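Part-time Sorting Room Assistant (2 positions)
Vista Clothing Exchange, Toledo
Apply by the end of December

Vista Clothing Exchange is hiring two part-time assistants for the sorting room. The job is paid, it is year-round, and no experience is needed. We train everyone who starts with us.

About us

Vista takes in donated clothing, sorts it, and gives it out at no cost to households that ask for it. We also run a small resale counter at the front of the building, and the money from the counter pays the rent and the heat. Last year we filled 1,871 orders. Most were for families with school-age children. The rest went to people starting new jobs, people leaving the hospital, and people who had lost their things in a fire or a move.

An order is a bag packed for one person by size, season and what they told us they need. The sorting room is where those bags come from.

What you will do

You will open donation bags and go through them one piece at a time. Each piece is checked at the collar, cuffs, underarms, seams and zippers, then goes one of four ways: orders, resale, mending or rag. You will learn our size labels, which are not always the same as what is printed in the collar. A lot of older clothing runs small.

Clothing that is going to orders gets folded and shelved. We fold tops sleeves in, then bottom up, and shelve them by size with the fold facing out. Speed comes with practice and we do not set a piece count.
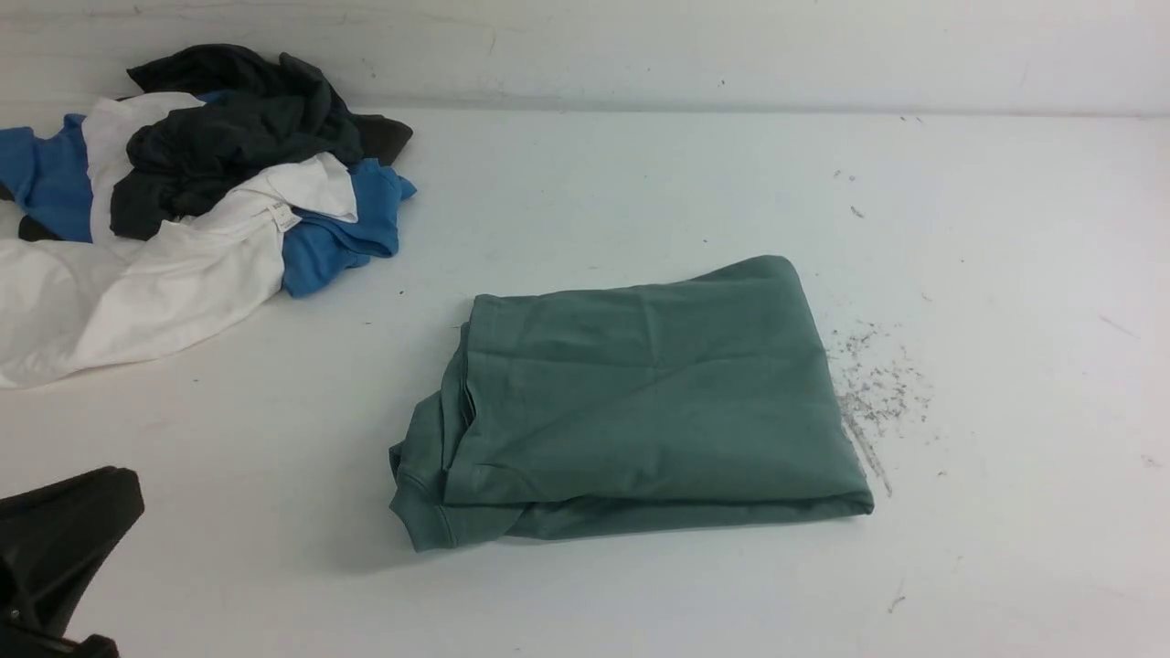
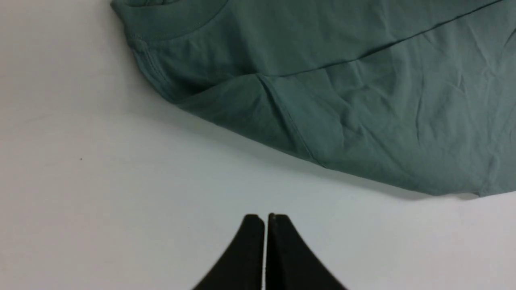
Green cotton on a white surface.

You will also pack orders from a printed slip, carry full bags to the pickup shelf, and log what went out on the computer by the door. The log is a simple form. If you can fill in a web page, you can do it.

Once a month the whole sorting room changes over a section of shelving for the season. Those shifts are busier and involve more lifting and more time on a step stool - plan on being tired afterward.

What we are looking for

You should be able to stand for most of a four-hour shift, with breaks, and lift 50 pounds with a cart or a second person to help. You should be comfortable handling used clothing. Gloves and masks are provided. Some bags come in smelling of smoke, pets or basements, and if that will be a problem for you, this is probably the wrong job.

You need to read English well enough to follow an order slip. Spanish is useful at the pickup window but is not required in the sorting room.

We ask for care with other people's information. Order slips have names and sizes on them, and sometimes a note about why the clothing is needed. They stay in the building.

Mending skills are welcome. If you can sew on a button or replace a zipper, say so in your application and we will talk about splitting your hours between sorting and the mending table.

Hours and pay

Each position is 16 hours a week in four shifts. Morning shifts start at 8:30 a.m. and afternoon shifts start at 1 p.m. We set the schedule a month ahead and try to keep it steady. Tell us about classes, child care or another job and we will work with it where we can.

Pay is hourly, every other week, by check or direct deposit. Training hours are paid at the full rate. Staff get first look at the resale counter before it opens, at half the tag price. There is free parking behind the building and a bus stop at the corner.

How to apply

Pick up a form at the front counter or ask for one by phone. A resume is fine but we do not need one. Please include:

Your name and the best way to reach you
The shifts you can and cannot work
Any work you have done on your feet, paid or unpaid
The name of one person who can speak for you, other than a relative

Forms go to Covadonga Barroso, who runs the sorting room. She reads all of them and will call or write back either way. Interviews are short and held in the building, and they include a walk through the sorting room so you can see what a normal shift looks like. Wear closed shoes.

If you are called for an interview and need a ramp, an interpreter or a different time of day, let Ott Vasiliauskas at the front counter know. The sorting room is on the ground floor. The break room is up one flight of stairs, but there is a second table and a microwave downstairs.

Both positions start in January. Applications that come in after the deadline will be kept on file for the spring, when we usually need extra help with the coat changeover.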